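Ticket 205: Extractor fan trips kitchen circuit
Status: open
Opened: Sat 14 July

Fault: breaker for the kitchen goes off when the fan is on speed 3. Speeds 1 and 2 run fine. The oven was off each time.

Tried so far: cleaned the filters, reset the breaker, left the fan on low for 30 minutes. No trip on low.
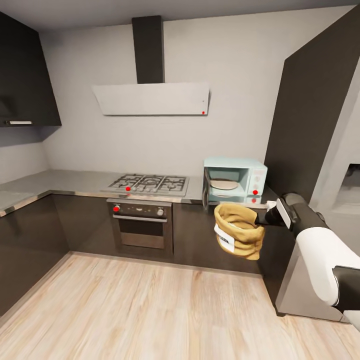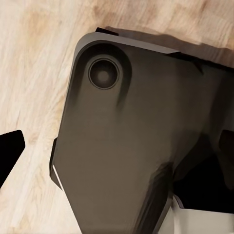 Reply from Fidum support:
Please leave speed 3 alone for now. A trip only on the top setting is often the motor or its capacitor. Has the fan been rewired since December?

No, same wiring. Electrician booked through Barnitz.

2 comments · 0 shares
Contact Fidum | Back to top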